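Gathering examples for the Lastgate navigation model
Project report, autumn term

1. What we needed

Lastgate is meant to learn to find things in a building it has not been told about. You give it a phrase such as "the table with the plant on it" and it has to choose a way to go. For that it needs a lot of views, each paired with a phrase and a correct first move. We started collecting in September, in simulation, with the Berkora house model as our only site.

Each example was saved as one view, one phrase and one move. I drove through the house by keyboard and wrote the phrases afterwards. In the yard the usual target was the table and its four chairs, and the doors behind them gave us harder phrases, as there is more than one.

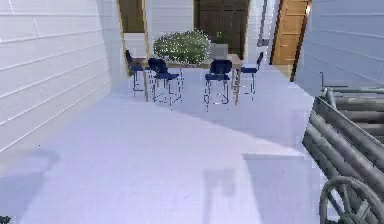

Mishra thought the phrases were too tidy. People don't say "the brown door behind the planter", they say "that door at the back", and if the model never meets a vague phrase in training it will fall over on the first one it gets. I agreed, and we wrote a second, looser phrase for every outdoor view.

2. Sorting

We collected 2,405 examples in total. Of these, 656 were dropped in the first check, mostly because the target was hidden or the phrase fitted two things equally well. A further 176 were near copies of each other — I had stood still too long between saves. That left 1,573 for training.

Indoor views took longer to label than outdoor ones. The small things on furniture are hard to name from a distance, so we agreed to use the furniture as the target and keep the objects as clues: "the nightstand with the pink flowers", for instance. Open doorways were labelled as places to go through, even where the next room was too bright to make out much. 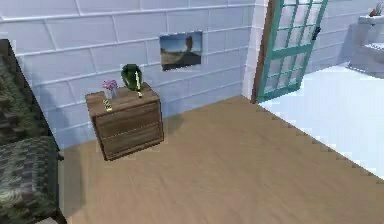 Anoma Uddin

3. What I would change

The labels were kept in a spreadsheet, and 7 rows ended up against the wrong views after I sorted one column without the others. I found them by reading through the lot. Next time I would have the Gurance script write the row number into each saved file.

I would also collect more views from low down. Nearly all of mine were saved at one height.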